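Wrist Views and Grasp Ranking: Notes on the March Results

Posted under: manipulation, methods

This entry records the outcome of the grasp ranking study that has occupied much of my working time at the Bennani laboratory since the winter.

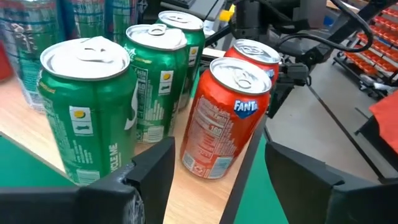 The question under study was a narrow one. When several similar objects stand close together, a policy trained on wrist views must decide which of them to approach first. Our earlier policy, Pendik, made that choice implicitly. It produced a motion, and the choice of object could only be inferred from where the fingers went. The revised version, Ernovgate, scores each candidate before any motion is planned, and the score is written to the log along with the view on which it was based.

Training used 2362 demonstrations recorded by teleoperation. Of these, 1442 involved groups of drink cans or similar cylinders, and the remainder involved boxes and pouches. Both policies were trained on the same data, with the same image encoder and the same action head. The ranking module is the only difference between them.

Each policy was then given 100 trials on grouped cans. A trial was counted as a success if one can was lifted clear of the table and no other can fell. Pendik succeeded in 66 trials and Ernovgate in 83, a gain of 17. I consider this a useful result, although a single set of 100 trials on one workstation does not settle the matter.

The failures deserve equal attention. Most of the remaining errors under Ernovgate occurred when two cans of the same color overlapped in the wrist view. The module tended to treat the pair as one wide object and aimed between them. Adding a second view, taken after a small sideways movement of the wrist, reduced this in early tests – at the cost of a slower approach. Those tests were too few to report as a rate.

Dented lids were a lesser concern than I had expected. The scores appear to depend mainly on the visible side of the can and on the free space next to it. Masking the lids in the logged views changed the order of candidates in very few cases.

The evaluation scripts have been passed to the Bradard group, which will repeat the trials with a different gripper and a wider finger opening. Their runs begin on a Monday, once the calibration of their arm is complete. The sideways view remains switched off by default in the current release, and the score logs are stored in the same folder as the trial records.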